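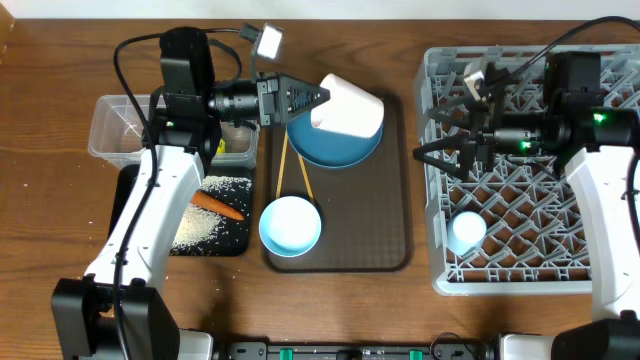
Flurkmont Table Set

A cup, a plate, a tray and a pair of chopsticks. If you have been eating over the sink since November, consider this a gentle nudge.

The plate is round and blue, with a slightly brighter rim. The cup is white and goes with everything, including the blue plate, so we stopped looking for alternatives. The plate sits on a dark rectangular tray with rounded corners, a raised border and a fine grid texture. The border will catch a runaway pea. Soup is your own affair.

Chopsticks are light wood, sold as a pair, and will roll off in different directions if given the chance.

Details
Cup holds 300 ml
Chopsticks: 1 pair
Tray length: 40 cm
Wash the cup and plate however you like – the chopsticks by hand, please

Table not included. People do ask.

Delivery
Jullorix ships within 2 working days. Cup and plate are wrapped separately in more paper than seems reasonable. Spare chopsticks are listed under Nasiveo, our small parts range, along with 27 kinds of spoon.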